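Posted in: Shop Floor Talk > Automation & Jobs

mgillies
So we're six months into the robot arms at Zillisico and I miss my old job less than I figured I would. I used to fill baskets by hand, 502 on a good day. Now I set out the produce, watch the arms and step in when something's off. My wrists love it. My brain — not so much!

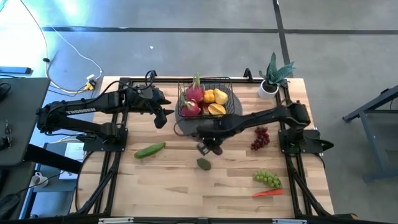
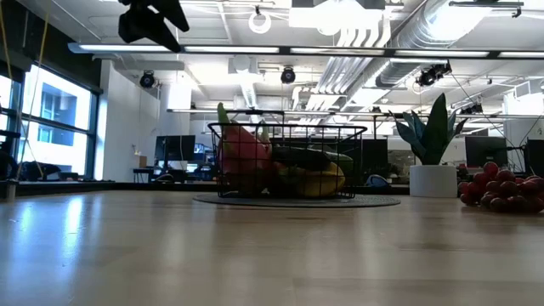 What bugs me is the pay grade. We're still listed as packers, and I had 30 minutes of training before they handed me the stop button.

finlay_h
Thirty minutes?? We got two days at Okham. Ask for that in writing.

CPollock94
Gonna disagree with the happy part. Our crew went from 6 people to two and the two left are bored stiff. I liked talking to folks while I packed.

mgillies
Nobody's been cut here so far, but yeah, it's quieter. Kirsty moved to nights and I eat lunch alone a lot.

hrvoje_s
Push on the job title first. Ours changed in November and the raise came with it.

Related threads
Who resets the line on Sunday shift?
Retraining at Mackay — worth it?

Contact us | Back to top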